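Review: Jilis outdoor table from Fostano, in blue
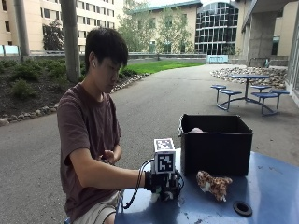
We bought the Jilis table last January, when the old one behind our building finally became too ugly to keep. I have used it through one full season now, so I think I can say something useful about it. I paid for it myself, together with two neighbors, and Fostano did not send me anything for free.

First, the price. Ours was 274 dollars with delivery. It is not cheap for an outdoor table, but the ones I looked at before were either a lot more money or felt so light that I was afraid of the first wind. The Jilis came in 2 boxes. One was heavy and I needed help to bring it from the street. The assembly instructions have only drawings and no words, and for me this is good, as I do not have to translate anything. Drawing 6 is wrong, however. It shows the long bolts where the short ones must go. If you follow it, the top will not sit flat and you will have to open everything again, as I did. The whole work took me one evening, and I am slow with such things.

The blue is what people notice. In the shop pictures it looked darker to me, almost like a school uniform. In real life it is brighter and a little glossy. I like it against gray paving, where everything else is stone color. The shine has one disadvantage: when the sun is low you get reflections in your eyes, and if you want to read at the table you will move your chair several times. My neighbor Jacobus Naidoo puts a cloth on it for this reason. I find that a cloth hides the nicest part of the table, so we do not agree.

Now the scratches. After the summer ours has a few scuffs. You see them mostly when the light comes from the side. I am not very strict about it, because a table outside is for using. People put boxes on it, children bring their stuffed animals, somebody drags a flower pot from one end to the other. But a careful buyer should know that the surface does not stay perfect. Fostano sells a small repair pen with the name Brernby, in the same blue. I tried it on one scuff under the edge and the color was correct but the finish was more matte, so I did not use it on the top.

The umbrella hole has a black rubber ring around it. It is a small detail, but I was happy with it. On our old table the pole was knocking against the edge all the time and I could hear it from my kitchen. With the rubber it is quiet. Please note that the hole is made for a normal pole. Our Sosa umbrella has a thicker one and I could not push it through without using force, so I exchanged it for a thinner model. Measure before you buy, the shop page does not give the size of the hole. I wrote to them about it and received a polite answer which did not contain the size.

Cleaning is easy. I use warm water and a drop of dish soap, then a dry towel. Bird dirt comes off if you do not wait too long. Ice cream is no problem. Tree resin is a problem, and I have found only patience against it.

About stability: the table stands well on flat paving. On our uneven part, near the planting bed, it moved a little until I put a thin piece of cork under one foot. It would be better with feet that you can turn up and down, and at this price I expected them.

I also thought about buying a round picnic table with the seats fixed to it. Those are very practical, nobody can carry a stool away. But I am tall, and with fixed seats I am always too far from my plate or too near to it. With the Jilis I choose my own chair – this decided it for me.

The guarantee card says 3000 hours of direct sun before the color may change. I do not know how they want me to count this. So far I see no difference between the top and the underside.

Would I buy it again? Yes, but I would ask about the umbrella hole before, and I would ignore drawing 6. If you live in a windy place, take the heavier base also. We did not, and I am thinking about ordering it before next spring.

Written 2025-10-10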